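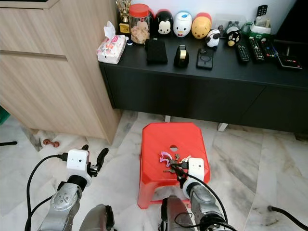 Workshop notebook, July, 3 pm

Spent a good while on the living room set for Sotelo, and I'm fonder of it than I ought to be. The red plastic stool has become the landing place for the keys, the ones with the pink and white keychain, and I'd like it to stay that way because it suits how people come home and drop things. The top of the black TV console is another matter — tissues, the trophy, the jar of snacks with the red lid, all crowded together so that dusting means lifting everything. I'd move the jar first, perhaps to the wood-grain cabinet. The brown bone-shaped thing on the floor by the wall wants picking up too.

Budget left from Nunell is 3100, so a small tray can come out of that. Shelf labels still to do, 18 of them.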